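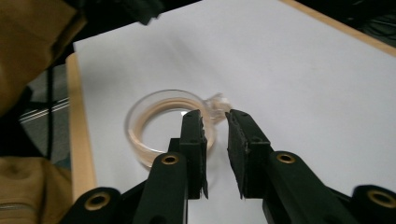 ¡Me encanta el vidrio limpio de verdad! El que suena bien cuando le das un golpecito con la uña y deja ver el color del té sin ese velo gris que se va instalando lavado tras lavado. Durante mucho tiempo pensé que el velo era desgaste y que no había nada que hacer, y resulta que casi siempre es cal, que sale con vinagre blanco y un poco de paciencia. El truco para saber cuánta tienes es poner la pieza sobre un papel blanco grande, como la taza de vidrio transparente de la foto, y mirarla cerca de la ventana: contra el blanco se distinguen las marcas de agua, los cercos de café y las huellas que sobre la encimera pasan desapercibidas. Hazlo antes y después, que da mucho gusto comparar.

Inicio | Cocina | Limpieza | Taller | Despensa | Contacto

Vamos con el método. Llena un barreño con 1000 ml de agua templada y un buen chorro de vinagre blanco, mete las piezas tumbadas, sin que se toquen, y déjalas una hora. Después las frotas con una esponja blanda (la parte verde ni se te ocurra, raya muchísimo) y las aclaras con agua del grifo, abundante. Si queda un cerco en el fondo, bicarbonato humedecido en el dedo y a dar vueltecitas. ¡Sale casi todo!

Para las jarras de cuello estrecho, donde no cabe la mano, uso arroz crudo: dos cucharadas, un dedo de agua, una gota de jabón y a agitar como si fuera una maraca. Las mías son unas Aaltonen de segunda mano que llegaron con un fondo marrón feísimo y ahora las saco hasta para poner flores. El arroz lo tiro luego a la basura, nunca por el fregadero.

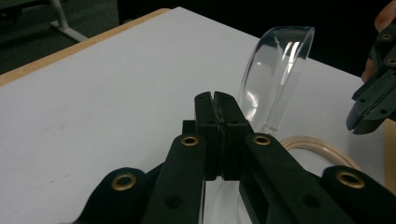 ¿Se puede meter vidrio fino en el lavavajillas?

Depende de lo que ponga el fabricante. Si lo admite, ponlo en la bandeja de arriba, con programa corto y temperatura baja, y deja espacio entre pieza y pieza. Las copas de tallo largo y todo lo que lleve filo dorado o dibujo pintado, a mano siempre.

El secado tiene más importancia de la que parece. Un paño de algodón viejo, lavado sin suavizante, deja el vidrio brillante y sin pelusa; el suavizante engrasa el tejido y luego todo son churretes. Yo tengo 2 paños reservados solo para esto, guardados en el cajón de los manteles para que no acaben limpiando el horno. Seca primero el interior, después el borde y por último el asa, sujetando la pieza por la base y sin retorcer.

¡Ah, y no apiles! Dos vasos encajados y todavía calientes se quedan pegados como lapas. Si ya te ha pasado, agua fría en el de dentro, el de fuera metido en agua tibia (nunca hirviendo), esperar un poco y girar con suavidad.

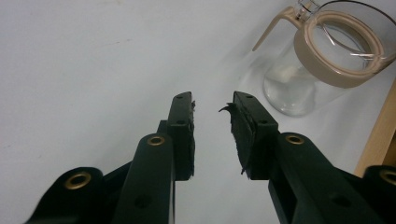 Vestcombe, 5 de noviembre, jueves. Añado a la página lo que he probado esta semana con las teteras, que tienen su propia guerra con el pitorro. Un limpiapipas doblado por la mitad y mojado en vinagre entra hasta el fondo y arrastra una cantidad de tanino que asusta. Para el filtro, ácido cítrico: una cucharadita en una taza de agua caliente y a remojo mientras preparas la cena.

También he cambiado la forma de guardar las piezas que uso poco. Van boca arriba, con una servilleta de papel dentro, en el estante alto. Boca abajo cogían olor a armario cerrado y además se apoyaban en el borde, que es la parte más delicada. La próxima tanda de pruebas será con los tarros de conserva y sus etiquetas pegadas; de momento, el aceite de girasol va ganando por mucho al secador de pelo.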